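Zetotell Community Boards > Home & Money > Subscriptions
Topic: Is the Drenside meal plan worth it after the intro price?

marl_oates
August 16, 2020
My intro month with Drenside runs out this week and the price goes up to $80 a box. Their site says the average household saves $335 a year on groceries. Saves compared to what? I looked for a footnote and there isn't one. Anybody here paid full price long enough to check?

tinroof
Since March. I like it. We throw out way less food and I don't stand in the store at six o'clock wondering what to make. I haven't sat down with receipts but it feels cheaper.

marl_oates
"Feels cheaper" is what they're selling, though. I felt like I was saving money with a warehouse club card too, and I came home with a kayak paddle.

Afia Kyei
I did sit down with receipts. My grocery bill went down, sure, but the boxes cost more than the drop. The portions for 2 are small, so we were buying bread and snacks on top. I switched to Ayaaba for a while and it was the same story with nicer onions.
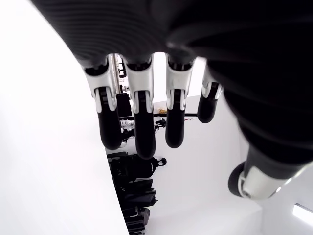

Does Drenside let you skip weeks without canceling?
You can skip from the account page, as long as you do it before the cutoff for that week's box.

tinroof
Afia, that's your household. We're light eaters. You can't say it's a bad deal for everyone from one kitchen.

Afia Kyei
I didn't say everyone. I said the savings number on the front page needs something behind it. If they've got the math, they can post it.

drekell_fan
Try Drekell, they give you $100 off if you sign up through a member. PM me for my link.

marl_oates
So spread over how many boxes? Every one of these "off" deals I've looked at gets handed out in little pieces, and you have to keep ordering to see the last of it.

drekell_fan
Five boxes I think. Still free money.

Afia Kyei
It's a discount on something you weren't going to buy. Read the renewal terms before you click anybody's link.

tinroof
You two would argue with a coupon.

marl_oates
Depends on the coupon. I'm skipping the next two weeks and keeping every receipt. I'll post the totals, whichever way they go.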